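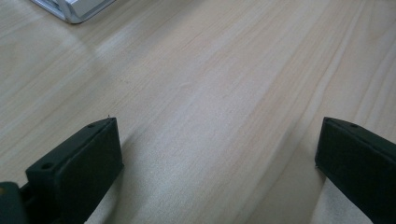

Reed diffuser throw drops after two weeks - carrier or reeds?

n_imai
Posted Sunday, August 23, 2026
Mixing my own diffuser base and losing throw early. Current blend is 15% fragrance oil (Istix fig and cedar) in a glycol ether carrier, nine rattan reeds, narrow-neck bottle. Strong for two weeks, then barely there. Liquid level has hardly moved. Flipping the reeds helps for a day.

dustthorpe_ewan
If the level hasn't moved, the reeds are clogged. Rattan channels fill with the heavier fraction. Swap the reeds, keep the liquid, and report back.

plainwick
Disagree. 15% is low for a woody scent. Cedar and the fig base notes evaporate slowly anyway. I would go to 25 before touching anything else.

dustthorpe_ewan
More oil makes a thicker blend, and a thicker blend climbs slower. You would be treating a wicking problem by making it worse.

plainwick
Depends on the oil. The Niven ones are thin enough that it makes no difference at 25.

n_imai
Istix is noticeably thicker than Niven. I have both.

mudutville_soap
Which reeds, and how thick? I went from rattan to synthetic fiber and had to drop from 10 reeds to six because the room got too strong. Same carrier as yours.

n_imai
Rattan, 3 mm. No fiber ones here yet. Will set up two bottles from the same batch, old reeds in one and new rattan in the other, and weigh both daily.

plainwick
Add a third at 25% with new reeds or you won't have tested my point.

n_imai
Fine, three bottles. Scale reads to 0.1 g.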